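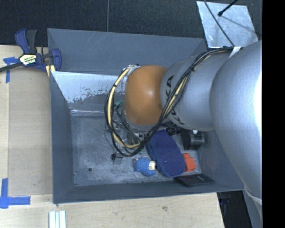 Visit report: Flumier returns depot, Drurgate

The Drurgate depot handles returned goods for online retailers. Flumier put its first picking arm on the returns line in May and opened the building to trade visitors for an afternoon. Shiela Gatchalian, the shift supervisor, led our group.

Returns arrive unsorted. Until this year each parcel was opened, emptied and graded at one bench by one person. The work is now split. Staff at the opening benches empty parcels into metal bins, and an arm lifts the contents out singly and passes them to a grading belt. Grading is still done by hand.

The unit we were shown is a KUKA arm, silver with an orange-brown joint cover, mounted beside the bin. Cables and a hose run along the outside and are held with cable ties, with a loop left at the wrist. The bin is clamped at the side. Its contents are mixed in shape and size, and flat items can lie against the wall. According to Gatchalian, these are the slowest to pick. Blue tape on the tabletop next to the bin was also noted.

Software is from Abella. The depot logged 3906 picks in the month before our visit. When a pick fails 2 times the arm moves to another item, and whatever remains at the end is cleared by an operator.

The returns line has 38 staff across both shifts, the same as before. The jobs have changed. Bending into deep bins was the main source of back complaints, and most of that has gone from the opening benches. In its place there is more standing at the grading belt, where the pace is set by the arm. Graders asked for a pause button at each station and got one. Rotation between opening and grading is every 20 minutes.

Operators who clear the bins receive a higher rate after training by Tesov, the integrator. Two graders I spoke to had applied. A third preferred the old bench, where she saw each parcel through to the end.

We did not see the night shift. Figures for grading errors were requested and had not been supplied at the time of writing.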